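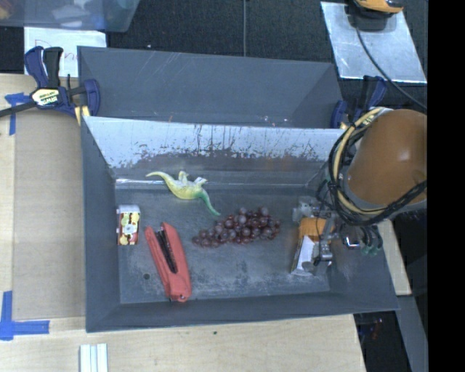
Opening, slide 1. The talk is on how to score originality in machine-written text, and why most current scores measure something else. Start with the definition the field uses by default: an output is creative if it is both novel and useful. Novelty is scored as distance from a reference set. Usefulness is scored by human raters. Put the alternate uses task up early, as most of the room will have seen it in a psychology class. The rater names an ordinary object and the subject lists things to do with it. Take a toy dinosaur lying on its side in a gray bin: "doorstop" scores low, "mold for a candle" scores higher, and a string of random nouns scores highest of all if distance is the only term. Pause on that last case. It is the main problem with the metric.

Skip to main content
Talks Papers Code Contact
Talks > Language models > Speaker notes

Slide 2. Reference sets.
Distance depends on what you measure from. Ritel, our scoring tool, takes the reference set as an input and prints its name next to every score. A score without that name should not be compared with anything. Mention that the same batch of stories changed rank order when we swapped the news set for the fiction set. Do not go into the embedding model unless asked. Backup slide 13 covers it.

Slide 3. The Dirnero test.
30 prompts, 4 systems, 2 raters per output. Raters worked blind to the source. Prompts were short: a setting, a character and one constraint. State the limits before showing the chart:
- English only.
- Fiction only, no verse.
- Raters were paid by the batch, which rewards speed.
- Sampling temperature was fixed for all systems.
Then show the chart. Novelty and usefulness pull against each other within each system. Say "within each system" twice. At the MacRitchie workshop people read it as a claim about ranking the systems, and the questions went off in that direction.

Slide 4. Rater agreement.
Agreement was good on usefulness and poor on novelty. Two readings are possible. Either the raters had read different books, or the word "novel" was not defined well enough in the instructions. Calum Skinner rewrote the instructions for the second pass with worked cases at each point on the scale. Agreement improved on the middle of the scale and did not move at the top. Leave the question open here.

Slide 5. Copying.
A high novelty score does not rule out copying from a source outside the reference set. Ritel runs a separate overlap check on long word sequences. It catches direct reuse. It misses a borrowed plot told in new words. Use the lighthouse story as the case: clean on overlap, and one rater knew the original at once.

Slide 6. What to report.
Keep novelty and usefulness as separate columns. Name the reference set. Give the rater instructions in full, in an appendix if space is short. Give the sampling settings. Do not publish a single creativity number.

If time is short, drop slide 4 and go straight to copying.

Likely questions.
"Can a model rate the outputs?" We tried it. The model rater favored longer answers, and trimming all outputs to equal length removed most of the effect. We still use people for the final scores.
"Does this apply to images?" Not tested. The Bruvavcombe group is working on it, so refer people there.
"Will the prompts be released?" Yes, in July, with the rater instructions.

This site uses cookies to remember your settings. Accept Decline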